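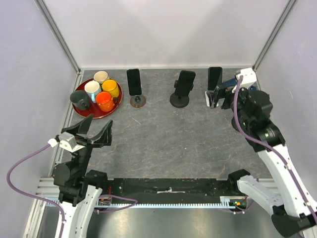 Saturday

Up at 5 because Maddocks was whining at the back door. He had his breakfast outside while I hosed off the step, then we did the short loop past the water tower and back along the ditch. He pulled most of the way out and hardly at all on the way home. The new harness rubs him a little behind the left front leg. I put a bit of fleece around the strap and will check it again tomorrow.

Weighed him on the bathroom scale by holding him and then subtracting me. He is up again. The vet in Woswood wanted him heavier after the winter, so good, but he has to stop there. Cut the evening scoop down.

Chenxi Xiao called at lunch about the hound mix at the shelter. She is still there. Three years old, came in with a sore ear, housebroken, fine with other dogs, not tested with cats. The fee is 125 and that covers the spay and the first shots. I said I would come Tuesday after work and bring Maddocks so they can meet in the yard. Chenxi thinks we should walk them side by side on the road first and leave the yard for later. I would have gone straight to the yard, but she has done a lot more of these than I have.

Spent the afternoon on the fence. Two boards by the compost were soft at the bottom and came away in my hand. Replaced those and put wire along the low spot where he was digging in March. I also priced a proper kennel run, the Pultora one with the roof, and it is 2399 before delivery. No. A second crate and a baby gate will do for the first few weeks.

Moved the food bins to the hall closet so I can feed them in separate rooms. Maddocks has never guarded his bowl with me, but he did growl at my brother's terrier over a chew at Thanksgiving, and I would like to avoid that. Put all the chews up on the high shelf. He sat under it for a while.

Brushed him on the porch before supper. He is blowing his coat now and it came out in handfuls, mostly from the back legs and under the tail. Found one tick on the neck, not attached. Gave him the monthly pill in cheese. He ate the cheese and left the pill on the rug, so he got it again in peanut butter.

I have been thinking about names. The shelter calls her Dolly and I don't mind it. My niece wants Drurnora, from one of her books – I told her it is a lot to shout across a field.

Still to do before Tuesday: wash the old blue blanket, find the long lead, ask next door about the gap under their side of the hedge. Maddocks is asleep on my boots. Rain forecast overnight.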